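Fedar furniture terms list - README

28 October 2008
By Faulkner

Fedar is a plain text list of words used for old case furniture: chests, cupboards, presses, dressers and bureaux. It grew out of the card index kept at the Sustach workshop, which had been copied out by hand several times and had picked up mistakes on the way.

Contents

The list has 200 entries in 4 files, one for each main type of piece. Each line holds the term, a short meaning, the period it belongs to and the region where the word was used. Fields are separated by tabs. An empty period field means the cards gave no date.

14 entries are marked "doubtful". Most are names for parts of a cornice where two cards disagree. Both meanings have been kept.

Spelling

British spelling throughout. French terms keep their accents - if yours show up as question marks, open the file as UTF-8. "Armoire" and "press" are separate entries, although dealers often use them for the same piece.

Not covered

Chairs, beds and clocks. Upholstery terms were taken out in January and now sit in the Drumeo list, which has its own README.

Changes in version 3

- "Muntin" and "mullion" no longer share an entry
- Walnut and oak dates corrected in the dresser file
- Duplicate of "fall front" removed

Corrections are welcome. Please give the term, the file and the book or piece you are working from.
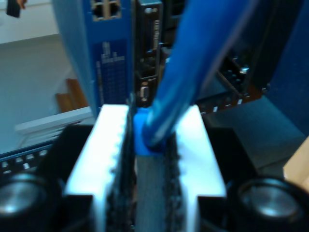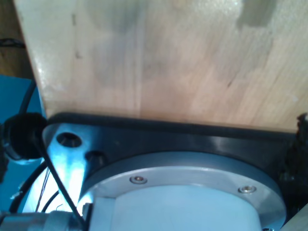 Blue plug (first picture); pale wooden board and dark plate (second picture).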